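April, gripper comparison, carrying on

Back at the Mutcombe bench after lunch. Left arm has the Hekar three-finger hand on it now, right arm keeps the Raveo parallel jaw we've had since winter. Same controller for both, same gains, and I've wound the speed limit down to 14 per cent because I don't trust myself with the new hand yet (Iman Cherkaoui doesn't either, and told me so!).

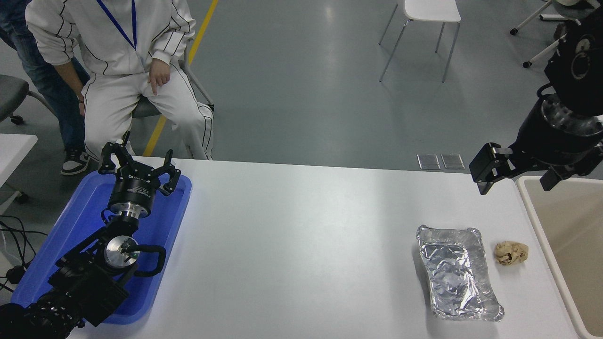 First job was getting the Liapis driver to talk to both grippers at once. It kept dropping the hand whenever the jaw sent a status message, so I gave each one its own port and that seems to have cured it. Encoder zero on the hand came up as 2,117, which I've written inside the cupboard door as well - last time we lost it and spent a whole morning homing by eye.

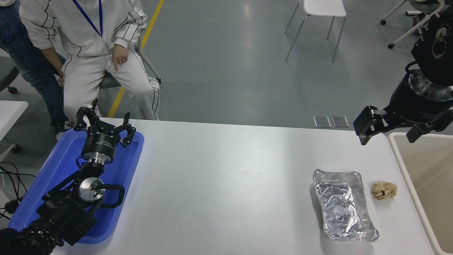

I still think the parallel jaw will be the easier one for flimsy stuff, and Iman thinks the opposite, so we've got a coffee riding on it. My worry with the hand is squeeze: three fingers closing together and no proper force reading until the new firmware goes on. The foil tray ought to settle it, as it's crinkled already and I doubt it'll forgive a heavy grip. The paper ball next to it is for the jaw to begin with, at 6 newtons, then 3 if that looks rough.

To do: swap the wrist cable tie for a longer one, ask Iman where the spare finger pads went, save the port settings somewhere other than my laptop.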